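Board index > Software > Perception and grasp planning

Crushed cartons: box fit gives a bad grasp width

kettleside
Posted 2 Mar 2018

I look after the grasping software on a small bench cell. Parallel gripper, two-finger, with a small camera at the wrist. The planner is Oltetti and the arm side is Wendt, with a bit of my own code joining the two.

The job is picking up drink cartons one at a time from a white table. With undamaged cartons I have no complaints. The point cloud gets cropped, the table plane is taken out, and what's left is fitted with an upright box. The planner takes the narrow side of the box and sets the fingers to that plus a margin.

With crushed ones it goes wrong. The box fit follows whatever sticks out the furthest, so one pushed-out corner makes the whole carton look wider and turned. I logged 300 attempts on damaged cartons and 68 of them were bad. Most of the bad ones were the jaw closing at the wrong angle and turning the carton on the table. A few tipped it over.

Two wrist camera views so you can see the sort of shape I mean.

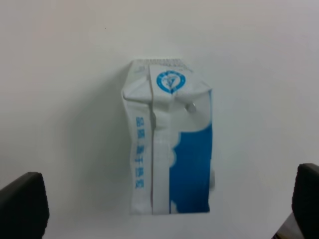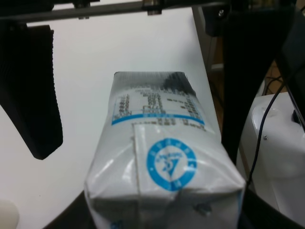 Wrist camera views, carton between the fingers

Things I have tried so far:
Loosening the outlier filter. No change.
Tightening it. The crimped top vanished from the cloud and the height came out short.
Averaging the fit over 5 frames. It settles down nicely on the same wrong answer.

Before I write something bigger, is there a usual way of doing this?

pallet_ghost
Reply 1

Stop fitting the whole thing. Slice the cloud level with the table, take the slice at the height where the pads will touch, and fit a rectangle to that. The top of a gable carton tells you very little about where to hold it. In your first picture the upper half is where most of the squeezing is and the lower part is flatter, so grip low.

kettleside
Reply 2

I had thought about slices but the fingers need clearance above the table. How low do you go?

pallet_ghost
Reply 3

As low as your pads allow without the tips touching. We work in Cinuva, where it's one setting. In Oltetti I think you have to pass in the grasp height yourself and switch off the automatic centring, or it will move you back up to the middle of the box.

Maeve Moynihan
Reply 4

I'd be careful with that. Gripping low on something with a weak top is fine if it's empty. If there is still liquid in it, the weight is above or level with the pads and it will swing when you lift. We went to low grasps in November and went back again within the month.

I would keep the height where it is and change how the angle is chosen. Sample a set of angles, close a model of the fingers on the cloud at each one, and score by how much of each pad makes contact. No box at all. Our version tries 41 angles per carton and the time it takes is lost in the arm motion anyway.

pallet_ghost
Reply 5

He didn't say they were full. And contact scoring on a cloud from a single wrist view is guesswork. You only have the near faces. The far pad is being scored against points that don't exist.

Maeve Moynihan
Reply 6

Then take two views. The camera is on the wrist, so it can be moved. Your rectangle has the same missing side, you just aren't scoring it.

pallet_ghost
Reply 7

A rectangle fit can at least use the known carton size for the hidden side. That holds up better than you'd think unless the thing is flattened.

kettleside
Reply 8

They're empty, I should have said. Moving for a second view is possible but adds to the cycle.

The hidden side is a fair point. I do know the nominal carton size and I'm not using it anywhere at the moment.

lollton_dave
Reply 9

Different question. What is the depth doing on those surfaces? The second picture has bright reflections along the folded sides. On our line at Lollton we got holes in the depth exactly there, and the driver filled them in by smoothing between the edges. That gave us a bulge that wasn't on the carton. We spent a good while tuning the planner for a fault in the sensor settings.

Save a raw cloud with hole filling off and compare it with what your planner is getting.

kettleside
Reply 10

Hole filling is on. It's the default in the launch file and I have never touched it. Will check.

Mirta Yáñez
Reply 11

Agree with lollton_dave, do this first. White carton on a white table doesn't help either if your crop uses colour anywhere. Ours did, in an old node everybody had forgotten, and it was trimming white panels off the object and keeping the printed parts. The box was then fitted to the blue bit.

To see it, colour the cropped cloud by normals and look for a missing face.

kettleside
Reply 12

No colour in the crop, I've just looked. Plane removal only. But the plane threshold is generous, so I may be losing the bottom edge of the carton along with the table. That would matter if I go to low slices.

Mirta Yáñez
Reply 13

It would. Fit the plane on an empty table once, save it, and use a tight threshold against the saved one. Refit it whenever the arm base or the table has been moved.

kettleside
Reply 14

Results so far, same cartons, not a full run.

Hole filling off: the bulge on the folded side is mostly gone. The cloud has gaps but the fit copes.
Saved plane with a tight threshold: bottom edge is back.
Slice fit at pad height with the nominal width for the hidden side: angles look sensible on the ones that used to turn. One badly twisted carton is still wrong, because the slice there isn't much like a rectangle.

I'm leaving the contact scoring for that last sort. My idea is to use the slice fit when the leftover error is small and hand over to scoring when it's large.

Maeve Moynihan
Reply 15

That will work but log which branch it took for each pick. Otherwise you won't know which one to blame. I still think you will end up using the scoring for all of them.

pallet_ghost
Reply 16

I still think you won't need it. Post the leftover error values when you have a full run and I'll tell you what threshold we use.

lollton_dave
Reply 17

Also put the hole filling setting in your own config, so a driver update doesn't switch it back on.

kettleside
Reply 18

Done. Full run next week, I'll put the numbers in this thread.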